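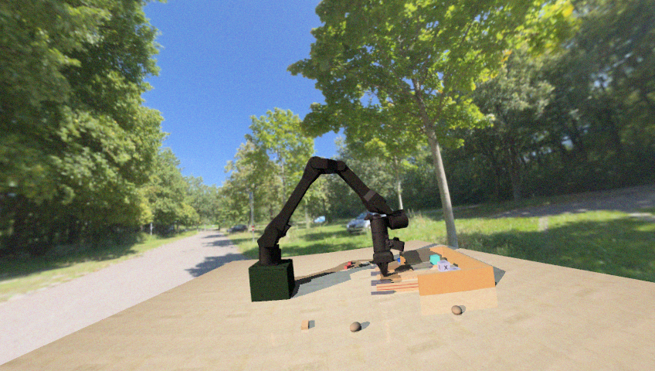
Mundberg Residents' Association
Minutes of the meeting of 30 October 2018

1. Opening
Séverine Riviere took the chair. The minutes of the previous meeting were approved with one correction: the vacant lot is on Hesteck Road, and not on Gilbert Lane.

2. Units for sale and rent
Units 85 and 98 are still listed with Rellen. The agent reports some 122 inquiries for both together, but most persons asked only for the price. The owner of unit 98 agrees to lower it. Unit 85 stays as it is until spring.

3. Listing text
The online listing still mentions a second bathroom in unit 85. This is wrong and must be corrected — two buyers have already complained. Action: S. Riviere will write to Rellen.

4. Parking
Long discussion about the spaces on the Gilbert side. Owners who rent out their unit ask if the space goes with the lease. The bylaws do not say it clearly. Postponed.

5. Other business
Keys for the side gate can be collected from the office in the mornings.

The meeting closed at 8:40 p.m.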